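Curtains, at last

I have been living with a bedsheet thumbtacked over the bedroom window since we moved to Firkmont, and this month I finally made real curtains. Real ones! With hems and everything! I'm so pleased with them that I keep walking into the bedroom for no reason.

Some background for anyone new. I can sew a straight line and that's the end of my skills. I made a few pillow covers a couple of years ago, and a tote bag that my sister still uses even though the straps are two different lengths. Curtains always looked like a job for somebody with a sewing room. Then Saranya Rao from my old office came for lunch, looked up at the thumbtacks and told me a curtain is a big pillow cover you forgot to close. I ordered fabric that night.

Choosing it took me forever (and I loved it). I sent away for samples from Hondimley, the fabric place out past the lake, and taped them all to the glass so I could see them in the morning, at noon and with the lamp on. If you take one thing from this post, please do that. The cream I had my heart set on went completely yellow at night, like old teeth. The pale gray looked like rain. The plain white one did this lovely thing around 4 p.m. where the light came through all soft and a little bit pink, and that was it, I was gone.

Then the math. Everyone says to measure three times and I did, and I got three different answers, because the window frame is crooked and the floor is too. I settled on a finished length of 90 inches, so the hem just kisses the floor on the left side and floats a tiny bit on the right. You'd have to be lying on the rug to see it. For fullness I used double the width of the rod. I've seen people go skimpier to save fabric, and it does work, but I wanted those deep, lazy folds.

PRE-WASH YOUR FABRIC. I'm shouting because I nearly didn't. Marlene Haberkorn, who taught the beginner class I took way back, used to say it at the start of every session, and I could hear her voice as I stood there with the scissors. Mine shrank enough that I'd have ended up with ankle-swingers. Wash it the way you plan to wash the curtains later, dry it, and iron it while it's still a bit damp. The ironing is long and dull, so put on a good podcast. I got through a whole series about lighthouses.

My order for the sewing itself: side hems first, then the top, then hang the panels with the bottoms only pinned and leave them alone for a few days. Fabric relaxes when it hangs. Mine dropped noticeably, and if I'd sewn the bottoms right away I would have been ripping them out again by the weekend. I used a double-fold hem on the sides and a nice deep one at the bottom, four inches folded twice, and the weight of it makes the whole panel fall so much better.

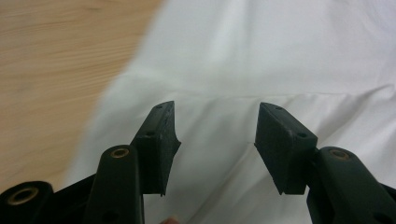

White fabric on light wood.

A word about thread and needles. I started with whatever was in the machine and got puckers all the way down the first side. Amado Cabanatuan in the comments on my last post had suggested a size 11 needle and a longer stitch, and he was completely right (thank you, Amado!!). I unpicked the bad seam in front of a movie and the second try went through like butter. White thread on white cloth is also wonderfully forgiving. There's a wobble in the left panel that I couldn't find again even when I went looking for it.

Money, as a few of you always ask. I spent 70 dollars on fabric and already had the thread. The rod came with the apartment. A ready-made pair in the size I needed was 230, and they only came with those metal rings at the top that I can't stand.

What I'd change: I'd line them. Morning sun comes right through, and while I adore it, my husband has started sleeping with a T-shirt over his face. A separate lining that hooks on behind looks pretty simple, so that's going on the list for September, along with a short pair for the kitchen. I'm thinking stripes for the kitchen. Maybe blue? I have samples coming, and the tape is ready on the windowsill.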